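# Folding a fluffy blanket with two grippers

Last changed: December 16, 2018

People who hear that we work on household chores usually ask when a machine will do their laundry. The short reply is that a flat cotton tea towel is nearly there, and a thick plush blanket on a soft bed is a long way off. This page sets out how we fold one with two hand-held grippers, one in each hand. It is the method used for the Baseo bedding set, and it works for any soft throw up to the size of a single bed.

The rule throughout is that you may only do what the jaws can do. No smoothing with a forearm, no chin, no knee on the mattress. If you need a bare hand to finish a fold, the attempt is marked as failed and you start again.

## What you need

- Two grippers with padded jaws
- A made bed with a plain fitted sheet, pulled tight
- One plush blanket or throw
- Enough room to stand at the side and reach the middle without leaning

Push pillows and spare bedding up to the head of the bed and leave them there. A real bedroom has things in it, and a method that only works in a bare one is not much use. Our first trials at Pulgate were done on a bench with a white top, and hardly any of what we learned there carried over.

## Step 1: Find an edge

This is where most attempts go wrong. A shirt has seams and a collar. Plush has thick pile on it, and the edge rolls under so that it looks the same as a fold. Take hold of any part you can reach, lift it clear of the sheet and look at how it hangs. An edge gives you one thickness between the pads. A fold gives you two, and the jaws will stop further apart.

Keep the second gripper close while you lift. Rest its finger lightly against the blanket and leave it there until you know what you have hold of.
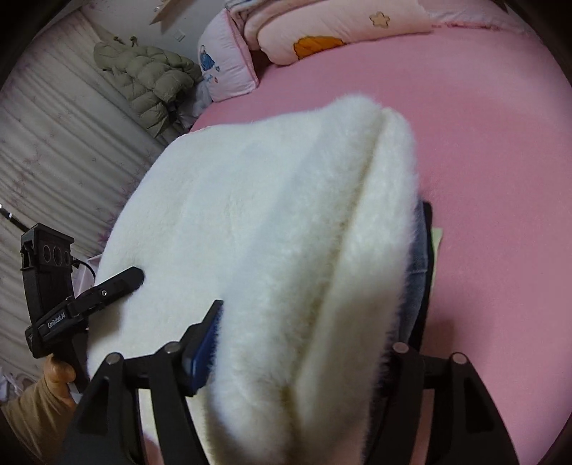 *Step 1. The white blanket lifted over the bed, second gripper resting against it.*

If you have picked up a fold, don't drop it and grab again at random. Lower it, move one jaw width along, and lift once more. When you find a single thickness, follow it along until you reach a corner.

## Step 2: Set the grip

Close the pads until the pile is squashed flat and you can feel the backing. On a long pile this is further than it looks. A grip on the pile alone will hold while you lift and then slip when you pull sideways.

Do the same with the second gripper at the next corner along. Lift both a little and lower them together so the near edge lies straight.

## Step 3: Carry it over

1. Raise both corners just high enough to clear the bed.
2. Move them across to meet the far corners. Go slowly, as the middle drags behind.
3. Touch down with both corners before opening either gripper.
4. Open one gripper, wait, then open the other.

Small items on the bed can be left alone if they are outside the path. If something sits close to the blanket, lift higher on that side and carry on.
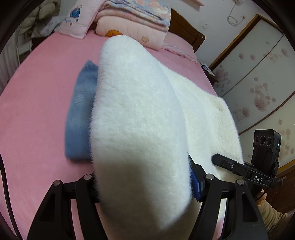 *A raised fold beside a blue cloth. The rest of the blanket lies across the bed.*

The blanket will usually have a ridge left in it. Pinch the top of the ridge, lift it, and draw it towards the nearest open edge. Use the other gripper as a plain blunt finger to hold the rest down. Pressing on a ridge from above only moves it somewhere else.

## Step 4: Repeat

Turn your attention to the short side and fold again in the same way. The second fold is harder to grip because you now have two layers at each corner, and the lower one likes to stay behind. Check from the side that both are between the pads before you lift.

Stop after 4 folds even if the blanket could go smaller. Past that point the stack is thicker than the jaws can open.

## How close are machines to this?

The Cloltulham group ran its own arm on the same job in May, with a time limit of 10 minutes for each try. Out of 500 tries it found a true corner often enough to be encouraging, and seldom got past the first fold. We have 1,796 attempts by people using grippers, and even there the slow part is Step 1.

The Ahmadpour test sheet, which we use for scoring, gives most of its marks for neat edges at the end. For plush I would give more of them for finding the corner. Sheets and towels are on a separate page, along with the settings for thinner pads.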